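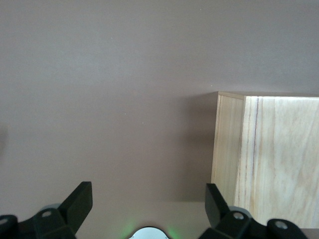 Stirnia Users Forum > Household and Workshop Automation > Are the machines ready for routine chores?

b_oddsson
Members are invited to report on routine chores only: tidying, sorting, putting boxes on shelves. Please state the task, the number of attempts and whether a person had to step in. Sales figures from manufacturers will not be accepted as evidence.

yanling.deng
Our shop ran 300 attempts at moving small wooden boxes from a bench to a shelf. A person stepped in 40 times. Most of those cases involved a box standing close to the edge of the work area. I consider this ready for supervised use.

S_Arruda
I must respectfully disagree. A shop assistant who needed help 40 times with boxes would not be described as ready. The Pirnix arm we tested in June also required a member of staff to remain in the room, so no labor was saved.

yanling.deng
The staff member in our trial was doing other work at the same bench. Labor was saved, although I accept that we did not measure how much.

ingvar_st
Could Ms. Deng confirm whether the boxes were plain softwood? Our unit managed bare wood well and performed poorly with anything varnished.

yanling.deng
Unfinished pine, all one size. We have not tried varnished pieces.

S_Arruda
Then the result covers one box in one material. Household chores include laundry, dishes and wet floors. I would ask that the thread title reflect this.

b_oddsson
The title will remain as posted. Reports on laundry may be added here or in the Fiser subforum. Ms. Deng, please attach your attempt log when it is available.

yanling.deng
It will be posted on Wednesday.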